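Put the Unit Price on the Shelf Tag, and Make It the Big Number

Shelf tags in most grocery stores carry two prices. One is the price of the package. The other, when it is present, is the price per ounce, per pound, per sheet or per count, set in type that a shopper over 50 cannot read without bending down. My argument is that the two should trade places. The unit price should be the large figure and the package price the small one, and the unit used should be fixed for each class of product by rule.

I spent part of July checking tags in two stores, one in Drodetville and one in Wernville. The combined list came to 1,605 tags across paper goods, canned vegetables, coffee, cereal, cooking oil and disposable tableware. Of these, 872 showed a unit price in a unit that matched the product next to it. The rest either had no unit price, had one in a different unit from the neighboring item, or had one that did not agree with the package price when divided out.

The mismatched units are the worst of the three. A missing number is at least visible as missing. A number in the wrong unit looks like information and cannot be used as such. Coffee in Wernville was priced per ounce in the bagged section and per pound in the canned section, on the same shelf, with the break between the two unmarked. Paper towels were priced per roll, per sheet and per 100 square feet. A roll is not a measure of anything. The manufacturer decides how much paper goes on it and may change that decision at any time.

The usual objection is that shoppers can do the arithmetic themselves. Some can, with a phone out and nobody waiting behind the cart. But the arithmetic requires the net contents, and the net contents are printed on the package, often at the bottom edge of the front panel, where the lip of the shelf covers it. The store already holds both numbers in its pricing system. The division costs it nothing. Asking several hundred people a day to repeat it by hand is poor design.

A second objection is that unit price ignores quality. This is true, and package price ignores it too. A tag has never been the place to learn whether a coffee tastes good. It exists to state cost, and it ought to state cost in a form that allows comparison.

A third objection, which I take more seriously, is that some products have no natural unit. Disposable cups are a fair case. Price per cup is easy to compute, but a cup that holds eight ounces and a cup that holds 16 are different goods, and dividing by capacity as well gives a figure that means little to a person buying for a party. Batteries, trash bags and candles raise similar trouble. I would price all of these per count and print the size class beside it — small, medium, large, with the limits of each class written down and the same in every store. It is a crude answer. It is still better than the present arrangement, under which a sleeve of 20 cups and a sleeve of 50 sit side by side with nothing but two package prices to separate them.

Type size matters more than it may seem. On the tags I measured in Drodetville, the package price stood 11 millimeters high and the unit price under three. Whoever laid out that tag had a view about which number the customer should use. Reversing the ratio would need a new template and one overnight print run, or no print run at all in a store with electronic tags. Such stores change their prices far more often than they would ever need to change a layout.

The effect on shrinking packages would be immediate. When a cereal box loses two ounces and keeps its price, the package price is silent. The unit price rises that same day. If it is the large number on the tag, the regular buyer of that cereal will see it go up, and can decide what to do. Manufacturers may dislike this. They remain free to charge what they want.

I do not think voluntary action will get there. A single chain that enlarges its unit prices makes its own increases easier to see while its competitor across the road keeps the old tag. The change has to apply to every store above some floor area, with a one-year lead time, a published table of units and a small fine per noncompliant tag. State weights and measures inspectors already check scales and scanners. Adding tags to the same visit is a modest extension of work they know how to do.

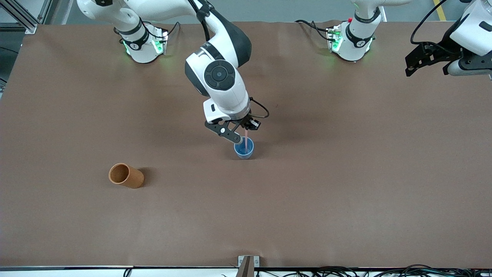
Small blue cup and a paper cup on its side. Cups are among the goods best priced per count, with a size class.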